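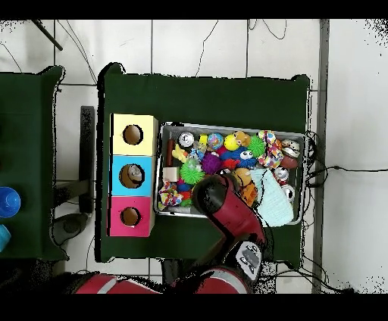 Nilmini Pramanik did not want her old job back when the arms came in, and she says people are surprised by that. For years she sorted returned toys by hand at the Clostov returns center in Salinas, up to 1,000 on a busy shift, and by the end of the day her wrists hurt enough that she drove home with the heel of her hand.

"I don't miss the reaching," she said. "I miss the talking a little bit. When you sort by hand you can talk the whole time."

Now she runs a trial station where a robotic arm is learning the same work. Mixed toys come in a metal tray, hard ones and soft ones together, and there are boxes with round holes in the front to sort them into. Pramanik sets up the tray, watches the arm, and writes down what goes wrong.

The soft toys are the hard part, she said. A can has one shape. A plush toy has a different shape every time it gets put down, and if a cloth is lying over it the arm may not treat it as a toy at all.

"I used to fix it right away. I'd move the cloth," she said. "They asked me to stop doing that, so the cloth stays. It took me a while to keep my hands to myself."

There are 23 people on the sorting floor, the same as before the trial. The company has told them that no one will be let go while it runs, which will be until August. Pramanik said most of her coworkers believe that part. What they want to know is what happens in September, and she doesn't have an answer for them.

"They ask me because I'm standing next to the thing. I don't know any more than they do."

Her pay went up when she moved to the station. So did the paperwork. She fills out a log for each run, and at first she found it harder than the sorting. She had never had to explain how she picked up a ball. One of her early notes said only "bad grab," and it came back with a request for more detail. She now writes which toy it was, what it was touching, and where it ended up.

The arm is still slower than a person. In the last full shift she logged, it placed 220 toys. The target is 500, and she thinks it will get there on the hard plastic ones first.

Asked if she would train a coworker to run a second station, she said she already has one in mind but wants the hours settled before she brings it up. The trial station starts at 6 a.m., an hour ahead of the rest of the floor, and the bus from her side of town doesn't run that early.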